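I practiced suturing again in the evenings this month, 30 minutes at a time, on the foam pads from Griren. My stitches are more even than they were in August, but my knots still come out uneven. The first throw loosens while I set up the second.

Between sessions I have been thinking about real stitching in tissue, mostly about the curve of the needle, where the thread goes, and how short the ends are cut. On my pad I tend to leave the ends far too long.

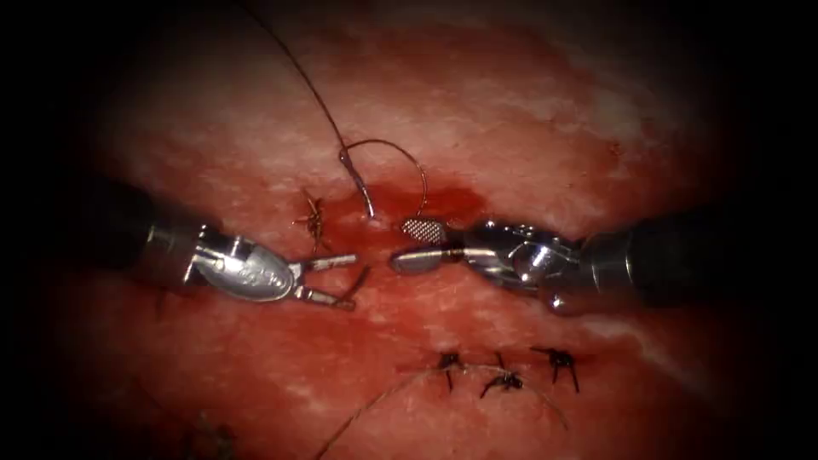 Meron Admasu wrote back that long ends are fine while you're learning, and that I should worry about pulling each throw flat before I think about trimming.

So I left the scissors in the drawer for a few nights. I tied five knots in a row, pulled them flat, and picked them out again with a pin. Two of them slipped. The thread I have is old and stiff, and I'll order a new spool when this one is done.

The needle is the other thing. I used to grab it wherever I could and then fight the angle. A curved needle wants to follow its own arc, and if I push it straight it drags on the foam and tears the hole wider. Now I stop and look at which way the point is facing before I do anything.
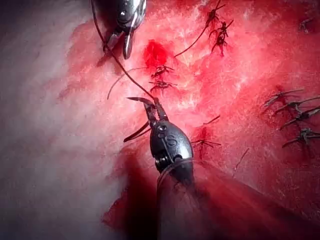 A reader in the comments asked whether I turn my wrist or my whole arm when the needle goes through. Mostly the wrist, though my elbow still lifts when I get tired. I'm going to try it with the pad lower on the table.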